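Convocatoria de participantes: estudio sobre enseñanza de tareas de manipulación a un brazo robótico

El grupo de robótica de laboratorio de Janevski busca personas para un estudio sobre métodos de demostración. Queremos comparar cuánto aprende un modelo de control cuando las demostraciones proceden de personas sin experiencia previa. La tarea consiste en colocar tubos en una gradilla mediante teleoperación.
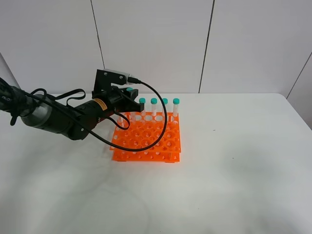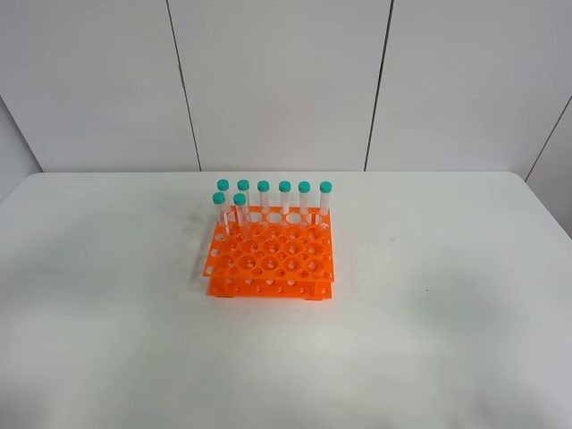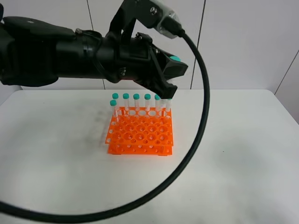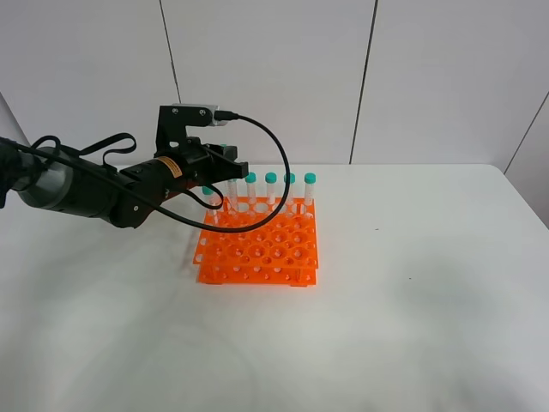
Gradilla naranja y tubos con tapón de rosca, material de la tarea.

Qué harás
Dos sesiones individuales en días distintos. En cada una guiarás el brazo hasta completar 20 demostraciones, con pausas cuando las necesites. Al terminar rellenarás un cuestionario breve sobre esfuerzo y control percibido.

Requisitos
Ser mayor de edad.
Visión normal o corregida.
No haber teleoperado antes un brazo robótico.
Entender instrucciones en español o en inglés.

Compensación
100 euros al finalizar la segunda sesión. Quien complete solo la primera recibirá la mitad.

Datos
Se registran las trayectorias del brazo y las imágenes de la mesa. No se graban la cara ni la voz. Puedes retirarte en cualquier momento.

Inscripción
Escribe a Hằng Châu, responsable del estudio, con el asunto «Estudio Tostard» e indica tu disponibilidad. Plazo: hasta el 24/08/2024.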